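Notebook, adhesives bench, Cutorbridge workshop
24 October 2018

Table top for Clanden, edge glue trials, second round
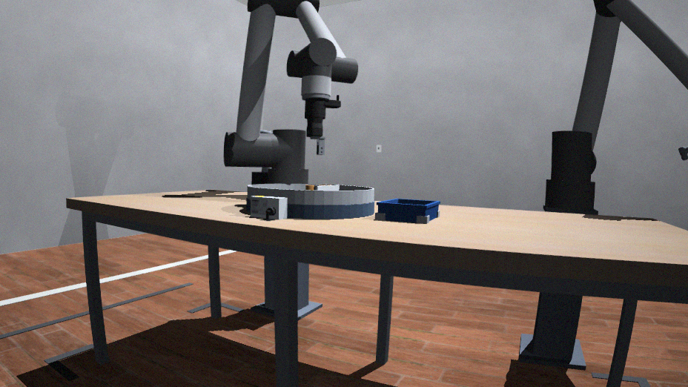 Where we stood

In August we glued the first set of test pieces and I was not satisfied with the front edge. The curve is gentle, but the thick edge piece wants to go back to straight, and in the first set two of the joints opened at the ends after the night. Svenja Kofler thought the clamps came off too early. I thought the glue film was too thin. We did not agree, so this round tests both.

Material

Beech strips, all from one board, planed yesterday. Moisture was measured with the small meter and it was 7 percent in every strip I tried. Two glues: the white one from Veritz which we always use, and the slow one from Hauser which Kendra Sawatzky brought back from the Clanden job. I have labeled the pieces V and H with pencil. Please do not use the red marker on them, it goes through the finish later.

What I did

Cut 32 test pieces, half for each glue. Spread with the notched card, on both faces for the first half of each group and on one face only for the rest. Open time was kept at 5 minutes, with the kitchen timer. Clamped over the curved form with a strip of baking paper between, and one extra clamp at each end, because the ends are where it failed before.

The H glue is thicker and it does not run down the form. Cleaning is harder. I had to scrape the squeeze-out with the old chisel, and on three pieces I took a little wood with it. These are marked with a small x and should not be used for the surface comparison. For the strength test they are fine.

One V piece slipped sideways when I tightened the middle clamp. I opened it, wiped it and glued it again. It has a circle on the back.

First results

Only the V pieces are out of the clamps. Spring-back was measured at the middle with the feeler gauges against the form. With glue on both faces the gap is smaller, and it is also more even from piece to piece. With glue on one face I get two good pieces and then a bad one, and I can not see a reason for it in the notes. Maybe my spreading was not regular at the end, I was tired by then.

I broke one of each by hand in the vise. Both-face piece: wood failure, long fibers on both sides. One-face piece: half wood, half clean glue line, and the clean part was toward the end of the strip. So perhaps Svenja and I are both a little right -- the film is starved exactly where the bending force is highest.

H pieces stay in the clamps until tomorrow at noon. Do not move the form please.

Notes for the order

The strip length for the real front edge is 119 cm per section, before trimming. Kendra asked if we can do it in longer sections. We can, but then the form must be made new, and I would like to see the H result before anybody buys wood for that.

We are low on baking paper and on the medium clamps' rubber pads. Kendra has the order list.

Still open

Heat test next to the radiator, both glues.
Ask Veritz if the white glue from the old bucket is still good -- the date on the lid is not readable.
Svenja wants to repeat the one-face group with a roller. I agree, but with fresh strips only.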